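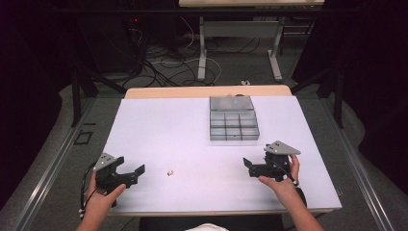 Caixa organizadora de plástico transparente, aberta sobre a mesa.

Arrumar a casa por assinatura: fizemos as contas

Junho de 2023

De há uns tempos para cá, quase todas as semanas nos chega à redação uma proposta para falar de organização doméstica. Os temas repetem-se: gavetas, despensas, caixinhas, etiquetas. Costumamos deixar passar. Desta vez houve leitores a perguntar se valia a pena aderir ao plano da Volonar, que promete «uma casa que se arruma sozinha», e achámos que mereciam resposta. Aderimos com o nosso dinheiro, sem avisar a empresa, e ficámos no plano até chegar a segunda fatura.

Comecemos pelo que se compra. O plano base inclui um questionário na internet, uma remessa mensal de caixas e divisórias e o acesso a uma aplicação onde se regista o que foi guardado e onde. Custa 146 euros por ano se for pago de uma vez. Pago em prestações, o total sobe para 152 euros, diferença que só aparece no último ecrã, depois de já termos dado a morada e o número de contribuinte. Seis euros não arruínam ninguém, mas gostaríamos de os ter visto mais cedo.

O questionário pede as medidas dos armários, o número de pessoas da casa e, sem grande explicação, a frequência com que recebemos visitas. Respondemos a tudo com rigor. A primeira remessa trazia divisórias altas de mais para a gaveta da cozinha, cuja altura tínhamos indicado duas vezes. O apoio ao cliente respondeu depressa e com simpatia, sugerindo que usássemos as divisórias noutra gaveta. Não temos outra gaveta. Propuseram então a devolução, com portes por nossa conta.

A segunda remessa correu melhor. As caixas pequenas serviram para os botões, as pilhas e os parafusos que andavam à solta, e continuam a servir. A questão é saber se precisávamos de um plano anual para isso. Numa loja de ferragens de bairro encontrámos caixas com compartimentos muito parecidas por menos de 10 euros, e trouxemo-las no mesmo dia, debaixo do braço, depois de as abrir e fechar ao balcão para ver se a tampa encaixava.

Passemos à aplicação. A ideia é fotografar cada compartimento, dar-lhe um nome e, mais tarde, pesquisar «pilhas» para saber onde estão as pilhas. Funciona, desde que toda a gente em casa atualize o registo sempre que mexe em alguma coisa. Cá em casa isso durou até à primeira lâmpada fundida. A partir daí a aplicação passou a garantir que havia lâmpadas na despensa, e a despensa a desmenti-la. Quem tem disciplina para manter um inventário destes provavelmente já sabe onde guarda as lâmpadas.

Quisemos também perceber em que se baseia a publicidade. O folheto fala de «horas recuperadas todas as semanas», sem dizer quantas nem quem as mediu. Perguntámos. Mandaram-nos uma ligação para um artigo no blogue da própria empresa, que por sua vez remetia para o folheto. Insistimos, e até ao fecho desta edição não tivemos mais nada.

A concorrência não entusiasma. A Fluditz vende caixas avulsas, sem assinatura, o que é um ponto a favor, mas cada modelo só empilha com os da mesma série, e as séries mudam. Quem comprou no ano passado e quer agora completar a prateleira fica com duas alturas diferentes. A Jetthorpe oferece uma consulta por vídeo que, na parte gratuita, é sobretudo uma apresentação do catálogo.

Dito isto, há quem possa tirar proveito do serviço. Uma mudança de casa, por exemplo, ou a herança de uma oficina cheia de miudezas, são alturas em que ter alguém a mandar caixas pelo correio poupa voltas. Para esses casos preferíamos um plano curto, com princípio e fim. A Volonar diz que está a estudar o assunto. Também dizia isso quando lhe escrevemos da primeira vez.

Se mesmo assim quiser experimentar, três cautelas. Leia a cláusula da renovação: é automática, e o cancelamento tem de ser pedido com antecedência, por formulário, que não está na aplicação. Guarde as embalagens até ter a certeza de que tudo cabe. E meça a gaveta por dentro, com ela fechada, porque é aí que se descobre o travessão que rouba altura.

Pela nossa parte, pedimos o cancelamento e temos a confirmação por escrito. As caixas pequenas ficaram. As divisórias altas estão em cima do frigorífico, à espera de quem lhes dê uso - se algum leitor tiver uma gaveta funda, escreva-nos.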